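Flomum Science Pages for Curious Kids
27 March 2019

Why would anyone shine a purple light on a robot?

Put a round peg in a round hole. You probably got good at this when you were still wearing a bib, and no newspaper wrote a story about it. When a robot does it, grown-ups with several college degrees stand up and clap.

The grown-ups in this story work at the Esquivel Lab in Neltholm. They have a robot with two arms, two hands and plenty of fingers. They also have a board with places for blue parts to go, a bit like a toddler's puzzle that costs a lot more. Their job is to teach the robot to put parts where they belong. They have been at it since July.

Learning by copying

You could try writing the robot a list of instructions. Move your hand this far. Close your fingers this much. Lower the peg. A list like that works fine until somebody bumps the table. Then the peg is a finger's width away from where the list says it is, and the robot carefully picks up some air.

So the Esquivel team uses a method called learning from demonstration. A demonstration is a showing. A person steers the robot's arms through the job from start to finish, and the computer records everything: what the robot's camera saw, and how every joint moved while it was seeing it. Then they set the board up a little differently and do it again. And again. One of the people who did the steering told us it was "like doing the dishes, if the dishes never got any cleaner."

All those recordings go into a computer program called Leltent. Leltent hunts for patterns. When the picture looks like this, the person moved the hand like that. After enough examples, it can look at a new picture and make a pretty good guess about what a person would do next. That guess goes to the motors, the arm moves a tiny bit, the camera looks again, and Leltent makes another guess. It does this many times every second and doesn't ask for a snack.

The trouble with blue

What color is a blue peg? Easy. Now take it into a room with a bright pink lamp. You still know it's the blue peg, because your brain is very good at noticing that the light has changed and allowing for it. You don't even feel it working.

A camera has no brain. It writes down the colors that reach it, as numbers. Under pink light, a white board sends pink back to the camera, so the camera writes down pink. If every lesson Leltent ever had was about a white board, a pink one may as well be a pizza.

This matters outside the lab too. The sun goes behind a cloud. Somebody opens the curtains. Somebody's little brother turns on the disco lamp. A robot that can only work in one kind of light is going to have a lot of days off.

What the team tried

They made two versions of Leltent and gave them the same kind of puzzle.

The first version learned only from demonstrations done in ordinary light. The second one got a bigger pile: 1,972 demonstrations, and 374 of those were done with colored lamps switched on. Purple, pink and green were the favorites. (The team says the colors were picked for scientific reasons. We notice that one of the lamps came from a party store.)

Then came the test. Each version got 100 tries at placing a part under purple light, with no person steering. The first version got nine of them right. It wasn't being lazy. It reached, it pinched, and it mostly did these things in the wrong spot.

The second version got 60 right.

If you got 60 out of 100 on a spelling test you might fold the paper up very small before going home. For this puzzle, in that light, the team was so pleased that they bought a cake. The robot's share went to the people.

There is a catch, and the team was quick to point it out. The second version had more practice altogether, as well as practice in odd light. Maybe some of its better score came just from the extra practice. To find out, they need to make both piles the same size and run the whole test over again — so somebody is back to doing the dishes. Checking whether you fooled yourself is a big part of research, and it takes up most of the afternoon.

At the puzzle table
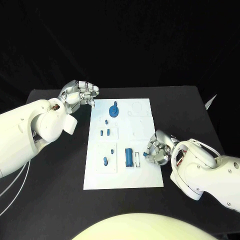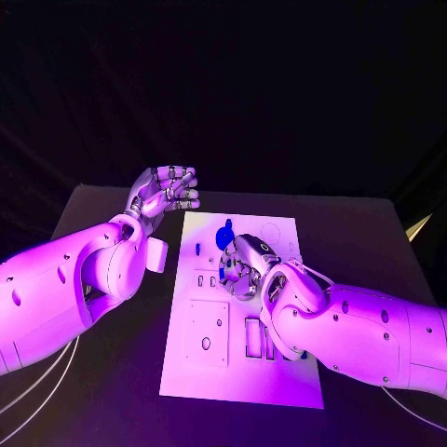
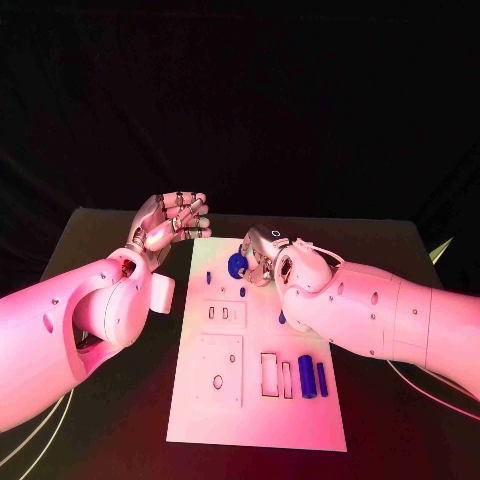

Two arms, one white board and some small blue parts. The purple-pink light is on in the second and third pictures.

Does the robot understand that it is doing a puzzle?

It doesn't understand the puzzle the way you do. Leltent has no idea what a puzzle is or why anyone would want the pegs in the holes. It has learned which movements usually go with which camera pictures, and it makes its next movement from that. If you gave it a jigsaw of a castle, it would need a whole new set of demonstrations before it could do anything useful.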